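GROLAMOW MEDIA RELEASE
For immediate use

Sornau scraps permit rule for religious processions after years of community campaigning

MELBOURNE -- Human rights network Grolamow has warmly welcomed the decision by Sornau's regional assembly to scrap the permit rule that had kept religious minorities from walking together in public, and is publishing in full the record of testimony that campaigners laid before members ahead of the vote.

The rule obliged any faith group outside the two registered congregations to get written police permission before holding a procession, a street meal or an outdoor prayer. Permission could be refused without reasons and there was no right of appeal. Under the amended Public Gatherings Ordinance, organisers will simply notify the district office of their plans, and police who want to restrict a gathering will have to put their grounds in writing and defend them before a magistrate.

"We've been smiling all week," a Grolamow spokesperson said. "People in Sornau have asked for this so patiently and for so long, and they've got it by turning up, writing things down and refusing to be rude about it. It's a wonderful result and it belongs to them."

The change takes effect in September, in time for the autumn processions in the port town of Doston, where most refusals under the old rule were issued.
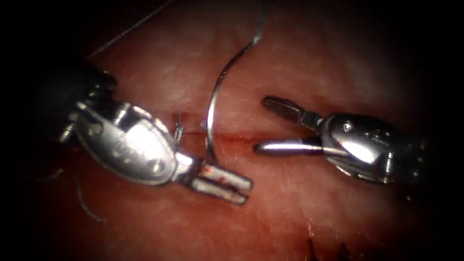 Two robotic arms with a curved suturing needle and thread between their tips.

What the Amano Register contains

Grolamow's contribution to the campaign was the Amano Register, a collection of signed statements from people whose gatherings were refused, moved or broken up under the permit rule. The register holds 329 statements. Of those, 252 are being published with the agreement of the people who gave them, and the remainder stay sealed at the request of the authors, several of whom still work in public service.

The statements vary enormously. One runs to a single paragraph and concerns a brass band told to put its instruments back on the bus. Another is a long, careful account by a retired schoolteacher of every application she made on behalf of her congregation, with the date she lodged each form, the counter she lodged it at and the reply she received. A good many come from young people who were children when the rule came in and had never walked in a procession at all.

There are statements from police as well. Former officers described being sent to stop gatherings they had no concerns about, and being given no instructions on what to say to the families in front of them. Their evidence was quoted at length in the assembly debate, and Grolamow is very grateful to them for coming forward.

The register was gathered in homes, halls and tea rooms by interviewers drawn from the communities concerned. Everyone who gave a statement had it read back to them in their own language before signing, and could strike out anything they were uncomfortable with. Legal advisers then checked each account against permit correspondence where it existed. Where the paperwork had been lost or was never issued, the register says so plainly.

"Reading it from start to finish is quite an experience," the spokesperson said. "You get anger, of course, and some real grief. You also get recipes, arguments over who was carrying the banner, and somebody's grandfather insisting that the route went down the wrong street in the first place. We'd love people to read it as the portrait of a town as well as a legal document."

How the new ordinance will work

From September, organisers of any public religious gathering in Sornau will give notice at a district office. Notice can be given in person or by post, and a stamped copy must be handed back on the spot. Small gatherings on private land or in the grounds of a place of worship need no notice at all.

If police wish to alter a route or a starting time, they must write to the organisers with their reasons. Organisers can accept, suggest something else, or ask a magistrate to decide. A gathering can be prohibited only where a magistrate is satisfied that there is a specific and serious risk to safety that cannot be dealt with in any other way. A general statement that other residents may object will not be enough -- a point that campaigners fought hard to have written into the text.

The ordinance also covers old cases. People fined for taking part in an unpermitted gathering can apply to have the fine cancelled and the money refunded, and the district office has 30 days to answer. Fines that were never paid will lapse without an application.

Grolamow is particularly pleased that the protections apply to every belief group, registered or unregistered, and to people of no religion who want to hold public ceremonies of their own. Earlier drafts were limited to named congregations. That would have helped the larger communities and left out the small ones, among them the hill chapels inland from Doston, whose members made some of the liveliest submissions of the whole campaign. 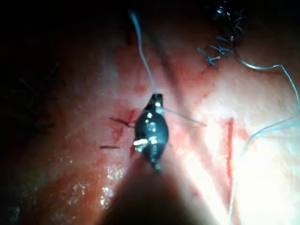
Work still to be done

There are gaps, and Grolamow will keep raising them. The ordinance has nothing to say on compensation for property taken during past gatherings. Banners, loudspeakers, cooking equipment and in one case a handcart were seized over the years, and the owners have been given no indication of where these things are being kept or whether they will be returned. The network has written to the district office asking for a list.

Training is another concern. District staff and police will be working with a very different law in a matter of weeks, and the assembly has not yet set aside money for preparing them. Grolamow has offered its training materials free of charge, in the languages used in Sornau, and the first response from the district office has been encouraging.

The network would also like to see an independent person or body keep an eye on how often police ask for restrictions and against whom. Without that information it will be difficult to tell whether a quiet year means the law is working or that people have stopped trying. The assembly rejected an amendment on monitoring by a narrow margin, though several members who voted against it said they would be open to a separate proposal later on.

Finally, there are people living abroad who left Sornau after being charged under the old rule. The refund scheme requires an application to be signed in front of a local official. Grolamow believes consular staff should be able to witness these forms and is taking that up with the assembly's legal office.

"None of this takes the shine off," the spokesperson said. "It's a list of things to get cracking on, and the goodwill is there. We've had more useful conversations with officials in Sornau this past month than in the previous several years put together!"

An autumn walk in Doston

Communities in Doston are already planning. The harbour procession, last held openly before the permit rule was introduced, will set out from the fish market in the late afternoon and finish at the old customs house, where there will be a shared meal. Several congregations that have never walked together are talking about doing so, and there has been a cheerful dispute over whose drummers should go first.

Local shopkeepers have asked to be included in the route planning, and the bakers along the harbour road have said they will stay open. Organisers are keen to hear from older residents who remember the original order of the procession, including the verses sung at each stop, which survive in at least two different versions. Copies of both have been pinned up in the library for people to mark with corrections.

Observers from Grolamow will attend at the invitation of the organisers. They will wear plain blue armbands, take notes on how the new notice system performs, and stay well out of the way of the drummers. Their report will be sent to the organisers and the district office before it is made public. 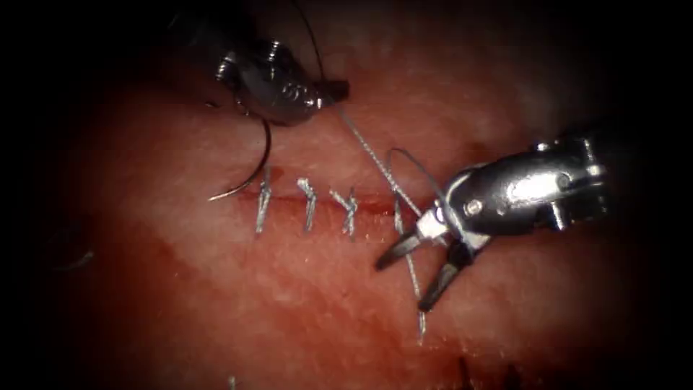
Sorcha Flanagan said the vote had left her close to tears, and that what she was looking forward to most was the ordinariness of it. "I want to hand in a form, get my stamp and go home and argue about sandwiches," she said. "My aunt used to carry a lantern along that harbour wall, and I've still got the lantern. It needs a new hinge and a good clean, and then it's coming with me."

She added that she hoped other regions with similar rules would study the Amano Register and get in touch with the people behind it. "They'll talk to anyone. They'll talk your ear off, to be fair, but they know how it's done."

Access to the register

The published part of the Amano Register can be read at Grolamow's Melbourne office and at the public library in Doston, and printed copies will be sent to community groups, schools and law libraries on request. Teachers who would like a shorter selection suitable for senior secondary students should mention this when they write.

Journalists wishing to quote from a statement are asked to use the name given in the register and no other, even where they believe they know the person's identity. Interviews with contributors can be arranged in many cases, and interpreters are available. Please allow a little extra time, as several contributors live in the hills and come down to a telephone by arrangement.

About Grolamow

Grolamow is an independent network of lawyers, researchers and community organisers working for freedom of belief and peaceful assembly. It is not affiliated with any religious body or political party and accepts no government funding.

Media enquiries: Grolamow press desk, Melbourne office, 9 am to 5 pm.

ENDS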